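The bin at the end of the bench

Plastic took over most of the shelves years ago, but the plain sheet-metal bin is still earning its place in workshops, sheds and school stores

The trade counter at Rajput in Clokovham opens at 7 in the morning, and by then there is usually a van waiting. Most of the early customers want screws, hinges or a length of angle. A fair few leave with a bin as well. They are stacked by the door, grey, open at the top and sold with no lid, label or instructions.

Rajput sold 2991 of them last year. That will not trouble the big plastics firms, but it was more than the shop had sold in any year since it moved to its present building, and the buyers were a mixed lot. Joiners took them for offcuts. A primary school bought a set for building blocks after its plastic tubs split along the rims. A couple of allotment holders use them for seed potatoes, which the staff would not have recommended.

The case for metal is a dull one. A sheet-metal bin keeps its shape when something heavy is dropped into it. The floor stays flat, so the things inside lie the way they landed and can be picked out again without the whole lot sliding to the middle. Dust and shavings come out with a brush. If a corner gets bent it can be knocked back with a mallet and a scrap of wood.

The drawbacks are plain too. Metal bins are heavy before anything goes in them. They are loud, and anyone who has tipped a load of blocks into one in a small room will remember it. Cheap ones have raw edges that will open a finger. And bare steel rusts if it is left on a damp floor, starting at the folds.

How they are made

Griladero, the workshop that supplies Rajput, cuts its bins from flat sheet and folds them on a hand-worked press. The four sides come up in turn, the corners are joined, and the top edge is rolled over on itself. The rolled edge takes longer than all the rest. It stiffens the rim and gives the hand something round to hold, and it is the first thing left out when a maker wants to save money.

Run a thumb lightly along the underside of the rim before you buy. It should feel smooth all the way round, corners included. Then set the bin on a level surface and press on opposite corners. A slight rock is common and does no harm on a shelf. On a bench where you will be reaching in all day it becomes tiresome very quickly.

Griladero's standard pattern is called the Gredach, and it has hardly changed since the first batch. There was once a version with a sloping front, made for a firm that wanted to see the contents from a chair. It sold badly and the tooling now holds a door open.

What goes in

People tend to buy bins that are too deep. It seems sensible in the shop, where a deeper bin holds more for not much extra money, but anything at the bottom of a deep bin is as good as lost. For small parts a shallow tray is better. For blocks, offcuts and other things the size of a hand, choose a depth that lets you touch the floor without leaning in past the elbow.

It also helps to keep bins less full than they could be. With a single layer you can see every piece. With two you begin to rummage, and once you are rummaging the order you started with has gone. The school with the building blocks worked this out in its first term and went back for more bins the following May.

Colour does more of the sorting than most people expect. Against a grey floor, strong colours are easy to find even when the pieces overlap or lie at odd angles. Red is the quickest to spot. Dark green is slower, particularly in a corner where the side throws a shadow, and black is worse again. If you have any say in the colour of what you are storing, keep the darker things for the bin nearest the window.
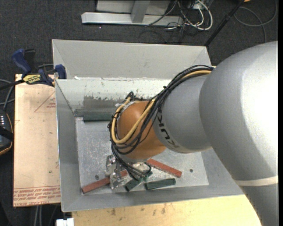

Red and dark green blocks in a grey sheet-metal bin. The long red pieces show up well against the floor.

Some owners line the floor with felt or a cut piece of rubber mat. It takes away most of the noise and saves the corners of painted blocks. It also holds dust, so it needs lifting and shaking out. Glue is a mistake – it goes brittle in a cold shed and leaves a crust that has to be scraped off. A mat cut slightly oversize will hold itself in place.

Labels are another matter of taste. Magnetic strips work on steel and can be moved when the contents change. Paint marker on the front face lasts longer, although you are then committed to keeping hinges in the one that says hinges.

Buying old

Second-hand bins turn up at farm sales and factory clearances, often in one lot. When a packing works outside Clokovham closed, the sale list included 3940 of them, and dealers were still passing them on two winters later. Old bins were often made from thicker sheet than new ones and many are good for roughly 60 more years with ordinary use.

Look inside the folds for rust and check that the floor has not bellied. Be wary of anything that smells of oil or solvent if it is meant for a kitchen or a classroom. Surface rust can be taken off with wire wool and the bin given a coat of grey metal paint, inside first, then the outside once that has dried. Leave it a week before filling it, with the shed door open if the weather allows.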